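Notebook, basket packing, Friday

Continued from the February pages. The question is still the same one: which order of packing is best for the small gray basket, when the groceries are mixed and some of them are easy to crush. The Raltero list has 16 items in total, but I do not put all of them out every time. I change the selection between the rounds, so please do not compare the rounds by item count.

Setup: brown table against the wall, basket at the back with its handle folded down. The groceries go on both sides. For the start layout I want every package lying free, with no package on top of another one, except the soft bags, which may touch something.

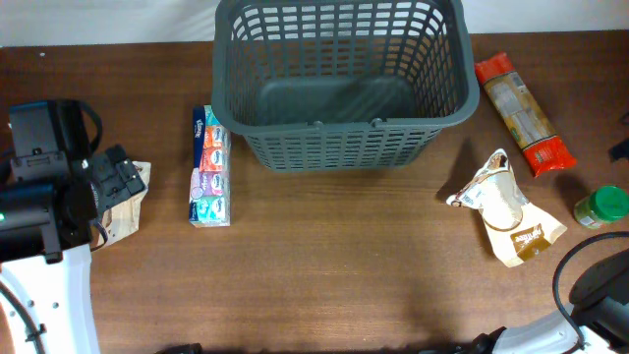 My first idea was to begin with the heaviest. With this list it is not so clear what is heavy. The jar with the green lid is small but hard, and if it goes in last, it will roll onto the snacks. So I wrote for myself: jars first, and standing up if there is room. The dried pasta is long and stiff, I prefer it along a long side of the basket. Tissues are the easy item. They keep their shape and they can fill a gap nearly anywhere.

The foil pouches are difficult. They have air inside, so they take more space than their weight tells you, and a crease in the foil does not mean that the content is damaged. On Monday's sheet I marked three pouches as "damaged" only from the look of the foil. I crossed this out now. We should press lightly with the finger and then decide.

Rounds 8 to 13 were with the mixed selection, small wrapped packs and soft things together. I think the soft things should come after the packs, but I did not write the order down in round 8, so this one is not usable.
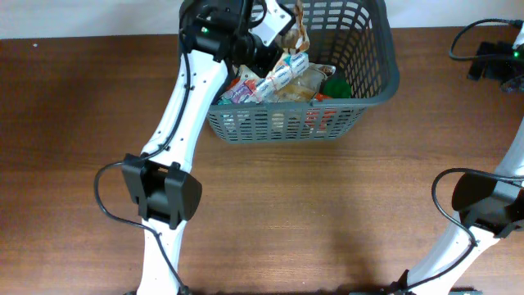
Mixed selection, basket at the back of the table. Small wrapped packs, snack bag, green fuzzy item to the right.

Remark on the basket. The slots are good for checking, because the lower layer can be seen without taking anything out. I now look through the side before I write the result. Colors are enough for this, one does not need to read the labels. What I cannot judge from the side is whether a thing in the middle is squeezed.
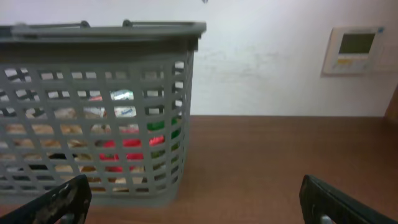

To do before next time

Write the order of the items on the sheet before the round starts — not after.

Ask at Skastberg if they have a second basket of the same size. The one from the Jiltska shelf is deeper and the results will not fit together.

Replace the 300 g bag on the list, its corner has a small tear.

Decide if the paper bag counts as an item or as packing material. I have it in both columns at the moment.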